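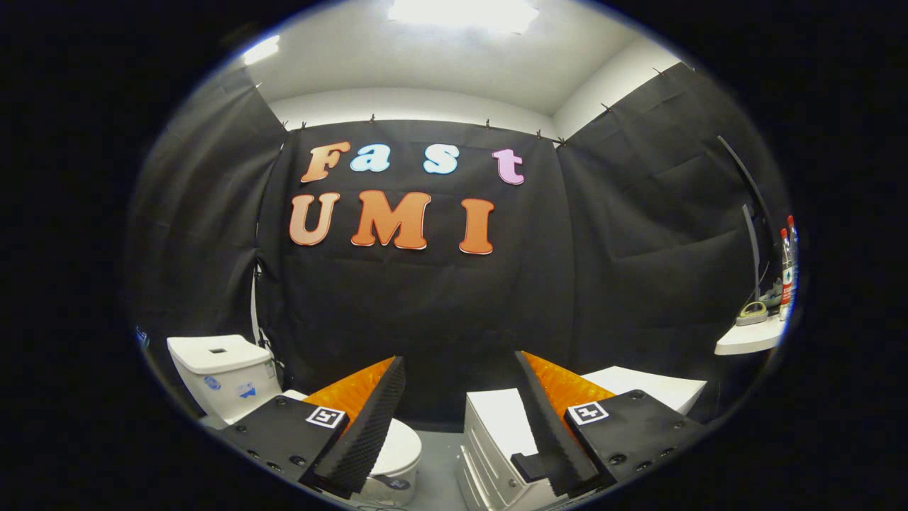 Questions we hear about renting the curtained room at Carnholm

Can I just come and look before I book?
Please do! We love it when people poke their heads in first. Someone is at the front desk until 7 p.m., and if you call ahead we'll make sure there isn't a rehearsal going on. Bring a tape measure if you're planning a set — it saves so much worry later.

What does it cost?
A half day is $300 and a full day is $382, and that covers the lights, the chairs and the little kitchen down the hall. If you're a student group, ask for Chaltu Admasu, who looks after our school bookings and can usually find you a kinder rate in February, when things are slow.

Can I take the black curtains down?
We'd rather you didn't, only because they're held along the top with clips and it takes a good while to get them hanging nicely again. If you need a different background, tell us when you book and we'll change it before you arrive.

May I put things on the curtains myself?
Light things, yes. Pins and clips are fine, and foam letters do very well on fabric. Please no glue and no duct tape, which leaves a sticky patch that we have never once managed to wash out.

How many people can come?
We ask you to keep it to 13, including your crew and anybody's mother. It's a small room, and it gets warm with the door shut. Larger groups are usually happier in the Tastari hall across the courtyard.

Is it soundproof?
I wish I could say yes. The fabric softens an echo, but you'll still hear the delivery trucks in the morning, so if you're recording voices try for an afternoon slot.

What if I have to cancel?
Life happens, and we try to be decent about it. Let us know a week ahead and you'll get everything back. After that we keep half, though you're welcome to move your booking once at no charge.

Where do I park?
Behind the building, through the gate marked 722. Pull in as far as you can so the next person has room.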